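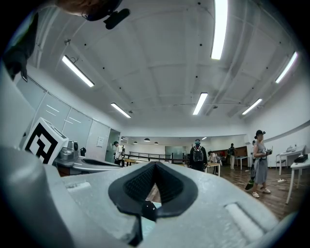
February, 4:15 p.m.

Dendmont batch, glue line trials, continued.

Malte is convinced the new Cament adhesive is better than what we have been using. I am not. So far what I have is a sales sheet, one good afternoon, and Malte's enthusiasm, and only the afternoon counts for much.

What was done. Beech on beech lap joints, same board as last time, planed the same morning. Half glued with Cament, half with the old Vivness. Clamped overnight on the long bench, left side. Pulled today on the lever rig with the 15 kg weight on the hanger, stepping out along the arm until something let go.

Cament joints: most went in the wood. Two went clean in the glue line, shiny on both faces, which I read as starved or skinned over before clamping. Malte reads it as my clamping. He may be right, I was slow on the last pair and the phone rang.

Vivness joints: all went in the wood, at lower marks on the arm than the Cament ones. This is the part Malte likes. But if the wood is what breaks, then the mark on the arm is telling us about the wood. A lower number there says those pieces came from the weaker end of the board. I cut them in order and did not shuffle them, stupid, so the Cament got one end and the Vivness got the other. Cannot separate the two now. Written here so I can't pretend later that I did it properly.

The sheet from Cament claims an open time of 14 minutes. At what temperature, on what species, at what spread? Doesn't say. I spread a strip on scrap by the window and it had a skin I could feel with a fingertip at 5. Shop was cold but the air was very dry, heating on all day. Will try again with the humidifier going. If it still skins that fast it is no use for the chair frames, where Gisela needs time to get four legs and the stretchers home before anything grabs.

Also the color. Cament dries darker than the tub suggests. Fine in walnut. In maple I'd see it from across the room, and so would whoever is paying.

Gerd came by and said hide glue. Gerd always says hide glue. I told him to bring me a joint that has spent a summer in somebody's sunroom.

Lever rig: the pivot pin has play in it again. Readings are repeatable if I take up the slack by hand before loading, but I don't love it. Hartmut has a bit of ground rod that might fit, ask him. Until it is replaced, treat anything in the last few entries as a ranking at best. Erick has already put my numbers into his spreadsheet to two decimals. Please take them out, Erick.

Invoice for the trial tubs came to 571 with shipping, filed under Dizon because that is the job that may end up using it. If it doesn't, we still paid it.

Next round:
Cut pieces, number them, shuffle, then assign glue.
Second person on clamps, timer running.
Write down shop humidity at spreading and at clamping.
Leave one set by the radiator for a few weeks before pulling.
New pin first.

Malte wants to switch the Dizon job over now. My vote is no. Old glue has held for years and its faults are known to us. Gisela abstains until she has tried it on a real chair frame.

5:05 p.m. Malte glued up two more pairs while I was writing this. Not numbered. I've put a pencil cross on them, do not count them.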